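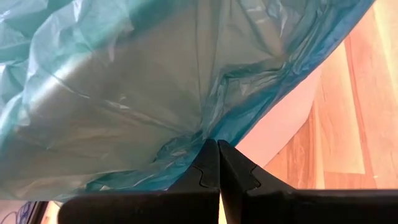 Bag changers / bin round people wanted, Verkora House, Cloltdale

We need two people for the early round, start April if poss. Part time, 9 hours a week, mornings 6.30 onwards, done before the offices fill up.

The work: emptying bins on all floors, new bag in, old bag tied and down to the yard. 209 bins at last count, most of them small under-desk ones, plus the big ones in the kitchens. Blue bags for mixed recycling, clear for paper, black for the rest. You will get through almost 900 bags a week between you so you need to be quick at getting them open and over the rim. Fold the edge down properly please, we get complaints when they slip in.

Also: wiping lids, restocking the bag cupboard on each floor, telling us when a roll is running low. No hoovering, no toilets, that's a diffrent team.

You'd suit this if you've done cleaning, hotel or kitchen work before. Not essential, will train. Must be ok with stairs, the lift at the Onano Street end is slow and often full of post trolleys. Gloves and tabard supplied. Own shoes, closed toe.

Pay: 295 every fortnight, holiday on top. Bus stops right outside.

To apply, short note saying when you can start and one name we can ring for a reference. No CV needed. Hand it in at the Panyasiri Cleaning desk on the ground floor or ask there for Orathai Somboon, best before 10am. Sharing the hours with a freind is fine, just say so in the note.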